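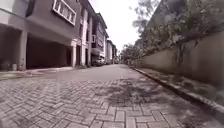
Front camera, Arellano street. Dark patch on pavers ahead, curb and wall to the right.

October 2018
By Getsemaní Becerra

Ticket: free-space estimate collapses at dark pavement patches
Component: Velance ground segmentation, low-mount camera
Status: open, workaround in place
Assigned to: Eustaquio Aguirre

Problem

The robot slows and then holds position on the Arellano street route when a dark area lies between the middle of the road and the right curb. Planner log shows "no free corridor" although the road is open to the left of the patch. The stop clears if an operator drives forward by remote and hands back control. It repeats on the next pass.

Expected: patch labeled ground, corridor stays open, speed unchanged.
Observed: patch labeled obstacle. The obstacle region grows leftward over several updates until the corridor is narrower than the robot footprint plus margin.

Reproduced on playback with the recorded bag, so this is not a drive or radio fault. Same result on the bench machine and on the robot computer.

Log

GB: First suspicion was exposure. The sky between the rooftops and the trees is plain white and the camera sits just above the pavers, so auto exposure pulls the road down. Locked exposure and reran. The road surface came out brighter, the patch still went to obstacle. Exposure stays locked for the remaining tests so they can be compared.

EA: Check the horizon line. If the pitch estimate is off, the ground plane fit puts the far road above the plane and everything there gets flagged.

GB: Pitch is fine. Projected the fitted plane back onto the image and it follows the curb edge as far as I can judge it. The raised apron in front of the houses is flagged as a step, which is correct. The curb on the right is also correct. Only the patch is wrong.

EA: Then it is the appearance branch. Turn it off and run geometry only.

GB: Done. With geometry only, the patch is ground. But the low planting strip behind the curb now bleeds into ground in places, and the far half of the road is noisy. The herringbone joints blur into flat gray out there and stereo has little to match. We can't ship geometry only.

EA: Agreed. What does the appearance model use as its reference?

GB: A color and texture model sampled from a box directly in front of the robot, refreshed continuously. Refresh stops if the box fails its own uniformity test, and the last model is kept for 400 ms, after which it falls back to the trained prior. On this street the box holds large sharp pavers with dark joints and a greenish stain on a few of them. It fails uniformity often, so we are running on the prior more than we assumed. The prior comes from Zallotia, which is smooth asphalt.

Test set

Pulled 472 frames from the street bags and hand labeled the road. Scored a frame as passed if a corridor of footprint width was found wherever the labels have one.

Current build: 130 passed.
Uniformity test relaxed, geometry vote required before an obstacle label: 411 passed.

The two changes were not scored separately. That needs doing before anyone quotes the second number. The frames also come from a single route under overcast light, so the result says nothing yet about hard shadows.

Remaining failures

Most have leaf shadow close to the curb, where the broken edges of the dark area merge with the curb line and the fit treats both as one raised object. A few are at the open carports, where the deep shade at ground level gets a depth of zero and is read as a wall at the apron. The second case doesn't block the road but it does pull the planned path to the right.

Workaround

Load the config tagged jetano-ground-vote. Speed cap stays on. Operator keeps the hold button. Do not use this config at Zallotia, it hasn't been scored there.

Next

EA: Run each change alone on the same frames. Record the route again in sun, November at the latest. I'd like the prior retrained with pavers included before we touch the uniformity threshold again.

GB: Separate runs queued. Will attach the per-frame table. Also need a decision on the zero depth handling, that may belong in its own ticket.

EA: Yes, split it out and link back to this one.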